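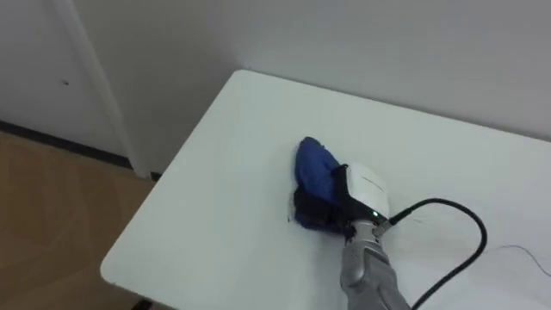
How long should you soak dried beans before cooking them?
Overnight is plenty for most kinds, and 8 hours is what I aim for.

That was the question we got most after the February issue, so I'm giving it a proper item this month, and I'm thrilled to do it because beans are my favorite thing to cook in the whole world. I grew up on the canned ones (which are fine, I still keep 3 cans in the cupboard) and didn't cook a pot from dry until I moved to Castmont and a neighbor handed me a paper sack of pintos. I've been hooked ever since!

Start by spreading the beans on a plate and picking out any little stones or shriveled ones. Rinse them, put them in your biggest bowl, and cover with far more cold water than looks sensible. They swell up a lot. I stir in a spoonful of salt at this point. My grandmother would have thrown me out of her kitchen for it, but the skins come out so much softer and the beans taste seasoned all the way through.

If you forgot to soak, don't give up on dinner. Bring the beans to a boil for 2 minutes, turn off the heat, put the lid on and leave them for an hour. Drain and carry on as usual. Lentils and split peas don't need any of this, you can go straight to the pot.

One thing to be careful about: red kidney beans need a real boil before you turn them down to a simmer. Drain off the soaking water, cover with fresh, and keep them at a full rolling boil for 30 minutes. Please don't put them raw into a slow cooker, which may never get hot enough to make them safe.

For everything else I cook low, with half an onion, a bay leaf and a good glug of olive oil, and I start tasting at the hour mark. Taste more than one bean, they never agree with each other. Old beans can take twice as long, and very old ones may stay hard no matter what you do. Tomatoes and vinegar go in at the end, once the beans are tender, or you'll be waiting all night.

Abundio Figueroa wrote in to say he saves the broth and cooks his rice in it, and I tried it last week with black beans and oh my goodness. The rice goes a soft purple-gray that won't win any beauty prizes but I ate two bowls standing at the stove. Thank you, Abundio!

Cooked beans keep a few days in the fridge, in their broth, and they freeze well in small tubs. Next month: chickpeas, and whether peeling them for hummus is worth the trouble.

30 shares
8 comments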